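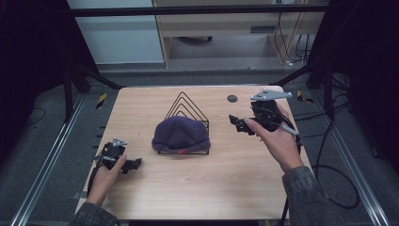

Knit beanie and wire file sorter on a light wooden table.

Print this page | E-mail this page

Dark knitwear losing all texture in product shots

Dehua Guo
I'm photographing 87 knitted items for a small catalogue. The grey and cream ones are fine. The navy and black ones come out as flat shapes with no rib visible, and lifting the shadows gives coloured noise. One softbox at 45 degrees, white sweep, ISO 400, evaluative metering. Is it the sensor or the light?

Ledance
Probably the sensor. I upgraded and mine went away.
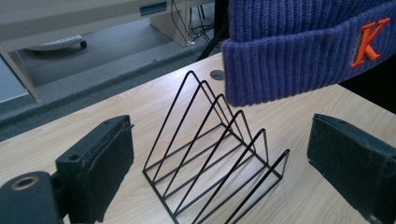
Qiuyue Yuan
It's the light. A large softbox near the lens axis fills the valleys between ribs, so there is no contrast left to record. Move it to the side until it rakes across the knit at a low angle, then put a white card opposite. Meter manually - the white sweep is pulling your exposure down. Drop to base ISO, use a tripod and add exposure until the background is just short of clipping. That gave me roughly 2 stops more in the dark wool. Set white balance from a grey card in the same light, or navy will drift toward purple.

Print this page | E-mail this page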